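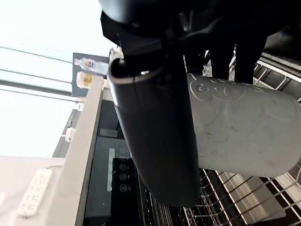 White cup, control panel end of the dishwasher.

Monday, kitchen bench notes, continued from the back of the last book

Went through the dishwasher and sink setup again this afternoon. The older page on this is out of date, so cross it out if you come across it. Cup stock now stands at 64 pieces across the two Zosstead bins. All of them go through the wash before they go back on the shelf, including the ones that only held water.

Cups go on the wire rack in the drawer. On their side is fine for the plain straight ones. The wide ones from Sarov should go upside down, leaned against the tines, or they hold a spoonful of water in the base and it ends up on the counter. I wiped the door edge and the panel with a damp cloth, no spray. Spray gets in behind the icons and then the buttons stop answering for an hour.

Program used: the short one. It ran 9 minutes over what the panel said at the start. Same thing happened in April, so I am writing it down again. Filter pulled and rinsed. Found a label scrap and part of a twist tie in it.

Scuffs. The light-colored cups are getting dull and some have gray streaks that don't come off with dish soap. Tried baking soda paste on two spares. One came up a bit better, the other looks the same. I think it is metal transfer from the rack, but have not proved it. The line drawings on the sides are holding up so far.
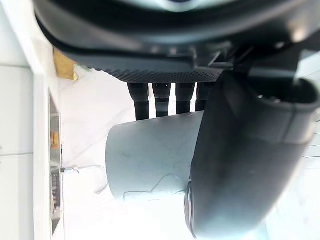 Side of the cup with the thin wavy line. Scuffed, still in use.

If a fingernail catches on a mark, pull the cup and put it in the Fomar box with a strip of tape on it. If the nail slides over, leave it in the set. Please don't scrub at the drawings to find out whether they are scratches - I did that once and lost half of one.

Weighed one dry cup and got 205 grams on the small scale. Wrote that on the card taped inside the cabinet door so it doesn't have to be done again.

Sink side. The drying rack sits across the basin and can be moved over when the other side is needed. Plates first, then cups, so the plates aren't leaning on anything.

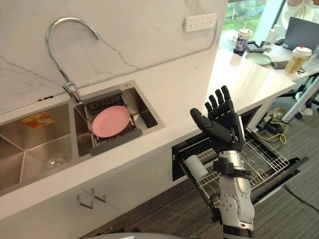 The sponge gets wrung out and left at the back, off the drain. Strainer emptied. Counter edge dried with the blue towel, which then went in the wash bag. The faucet lever is a little stiff and I tightened the base with a Phillips screwdriver as far as the cover screw would go. It didn't change much.
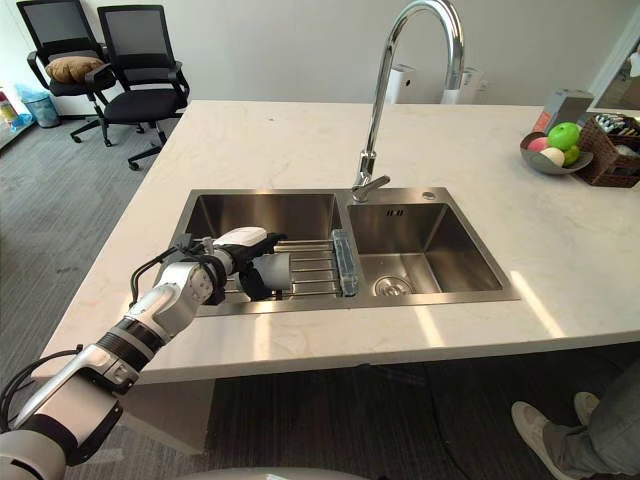

Can a cup go straight from the drying rack to the shelf?
Only after a wipe inside with a dry towel. The rims dry quickly but the bottoms stay damp, and the shelf liner picks it up.

Rack liner reorder is part 583 in the supply list. Need one, maybe two. Still to do: descale the spout, find the second lid for the soap tub, try the baking soda again on a worse cup and leave it on overnight.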